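The Gear Test

At the Verkley shop, a bad grasp costs you a gear. The part skids off the board, somebody gets down on the floor with a flashlight, and the day slips by another few minutes. Mitra Pakzad spent most of a December doing this before she moved the comparison into simulation, and she says she should have done it a month earlier.

Her job was to choose a gripper for a small assembly cell. The cell puts white plastic spur gears into a housing. The gears are light, the teeth are short, and the parts come off the molding line with a little variation in the bore. People have done the work by hand for years and do it well. They also get sore wrists, and the line wants to run a second shift.

Two grippers made the short list. One came from Mosari, a parallel-jaw unit with long tapered fingers that the company sells for light electronics work. The other came from Ghasemi and has shorter, broader fingers with a soft pad. Both fit the arm Verkley already owned. Both sets of published numbers looked fine, which is why Pakzad wanted to run them against each other and leave the brochures out of it.

Quang Từ built the simulated cell over two weeks. He modeled the fingers from the makers' drawings, then put a camera at the wrist, looking down past the fingertips, because that is where the real one is mounted. He did the gears last. Early versions used smooth cylinders as stand-ins, and the results were useless. A cylinder will let itself be picked up almost any way you like. A gear with square teeth catches a fingertip, turns a few degrees and sits crooked in the grasp.

Từ also rendered nearly everything without color, with white parts, black fingers and gray surfaces. The controller takes its cue from edges, and he wanted to see where it lost them.

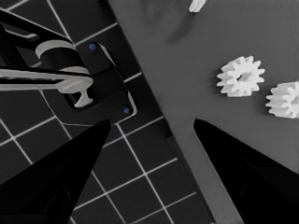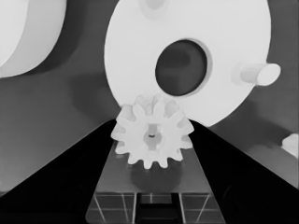

Wrist views from the simulated cell, with the tapered fingers fitted.

Each gripper got 2,000 tries at the same job, which was to pick up one gear, carry it over and set it down in position. The gears started in random spots, sometimes close beside each other. The controller, a package called Zomumora, was trained separately for each set of fingers so that neither had an advantage from the start.

The Mosari fingers finished the job 90 percent of the time. The Ghasemi fingers managed 74. That gap surprised Pakzad, who had expected the soft pads to win.

Most of the difference came from crowding. When two gears sat near each other, the narrow tips could get down into the space between them. The broad ones nudged the neighbor, and once the neighbor moved, the camera had to find everything again. With a single gear on open board, the two grippers were close to even.

Shadows made trouble for both. A finger passing over a white part throws a dark patch on the board, and Zomumora sometimes took the patch for the edge of a gear. Từ's fix was to vary the light during training, moving it a little on every run. It added two days and cleared up most of the false edges.

Elikem Alhassan, who runs the floor, was not impressed by any of this at first. He has been shown simulations before. His question was what would happen with a real gear, a real bearing and a little dust.

So they bolted the Mosari unit to the arm and ran it on a Friday, starting at six in the morning before the line needed the bench. It finished 72 percent of its tries. Alhassan thought that was poor. Pakzad thought it was good for a first day, and the two of them still disagree about it.

The failures were easy to sort. Nearly all of them happened at the last step, when the gear has to drop in and its teeth have to find the teeth next to it. In simulation the parts give way a little too kindly. On the bench, two teeth that meet tip to tip just stop, and the arm pushes until the force limit trips. The team has since added a small back-and-forth twist at the end of the move, the same thing the hand assemblers do without thinking about it.

Cost is the other matter. The tapered fingers are thin and they bend. Houshang Heydari, who handles purchasing, wants to know how many pairs a year the cell will go through, and there is no answer yet. The Ghasemi pads wear too, but a pad is cheap and swaps out in a minute.

For now the Mosari gripper stays on the arm. Từ is drawing a third option, with the narrow tips and a strip of soft pad set back from the point, and plans to run it through the same 2,000 tries before anyone machines a pair — Alhassan has asked for the bench again when it's ready.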